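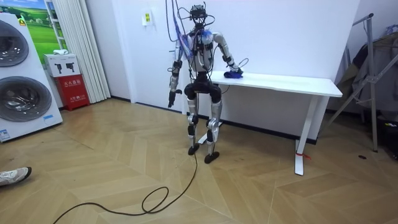

We bought the Oberholzer classroom speaker set for our Year 5 room at Irthorpe in the spring term, and I have taught with it for 13 weeks. It is a small microphone worn on a lanyard, a receiver, and two wall speakers that lift the teacher's voice a little so that it reaches the back at the same level as the front. Schools fit these in older buildings and in new ones, and the need is not always obvious from looking at the room. White walls and a light wooden floor laid in herringbone, with a white table and plenty of brightness, make a very pleasant place to be, but hard surfaces like those throw sound about, and a child sitting far from the teacher loses the ends of words. Our own room has vinyl on the floor and a high ceiling, and the effect is much the same.

There are 31 children in the class. Two wear hearing aids and several more get heavy colds from October onwards. I also have a voice that goes by Thursday if I have done playground duty in the wind, so I had my own reasons for wanting the set.

Price and what you get

The full set cost 2,090 pounds through Sastwood, the supplier our school uses for most of its classroom equipment. That included fitting. Our budget line was 2,000, so the difference came out of stationery. In the box were the receiver, the two speakers with brackets, one teacher microphone, one hand-held microphone for pupils, a charging stand and a printed manual. A second teacher microphone is extra, and if you have a job share or a teaching assistant who leads part of the lesson you will want one. I wish we had ordered it at the start.

The fitter came after school and had finished before the cleaners reached our corridor. He put the speakers on the side walls at a little above head height. I had expected them to go at the front by the board, but the side position works well and the sound does not seem to come from any one place.

In use

The teacher microphone weighs very little and I stopped noticing it after a few days. It has one button, which mutes it. A green light means you are live and a red one means you are muted. The light is on the top edge, so you can see it by looking down. I have still walked out to speak to a parent with it switched on, once, and the class heard me ask about a lost PE kit.

The volume is set on the receiver. The temptation is to turn it up, and for the first week I had it too high. The children got louder to match. At the third notch it sounds like ordinary speech, and visitors often don't realise it is on until I mute it and carry on talking.

I noticed the change most in spelling tests and mental maths, where I read something out once and the children write. I am asked to repeat things far less often. Phonics catch-up in the corner is better too, although for that group the sound of the unaided voice at close range is probably just as good, and I tend to mute. For French, where small sounds matter, I would not now want to be without it.

The hand-held microphone was the surprise. Quiet children read aloud with it quite happily, and the others listen. There was a lot of silliness with it to begin with - beatboxing, mainly - and I took it away for a week. It came back with a rule that you say your piece and pass it on.

Battery and charging

Both microphones last a full school day. Mine has run out only when I forgot to put it on the stand overnight. The stand is the weakest part of the set. The microphone has to sit at exactly the right angle for the contacts to meet, and it is easy to walk away thinking it is charging when it is not. You need to see the orange light before you leave it. A plug-in cable would be better, and the microphone has a socket for one, but no cable is supplied.

Interference

The manual says several sets can run in neighbouring rooms on different channels. We have only the one, so I can't say. I did get a faint crackle on Tuesday afternoons when the hall next door was using its own radio microphone for drama club. Changing the channel cured it. The channel switch is on the back of the receiver and you need a pen tip to reach it.

Compared with the Ultmont

Before we bought, I borrowed an Ultmont portable unit from another school for a fortnight. It is a single speaker on a carrying handle, it costs a good deal less, and it can go out to the field for sports day. The sound was clear near the speaker and thin at the far side of the room, so the children closest to it had it too loud. The clip on its microphone was also stiff and pulled at my cardigan. If you move between rooms, or need something for assemblies in a small hall, it is worth a look. For one class in one room I would go for the fitted set.

Does it do the hearing-aid job?

Partly. The Oberholzer has an output for connecting a pupil's own radio aid, and our visiting teacher of the deaf set this up in a few minutes. Ask your own service before you order, as not every radio aid uses the same lead. A speaker set helps the whole class but it does not replace a child's own equipment.

Verdict

Good sound, simple to use, poor charging stand. The price is high for a primary school and I would try a set in your own room before paying it. Sastwood lent us a demonstration kit for three days when we asked. Four out of five.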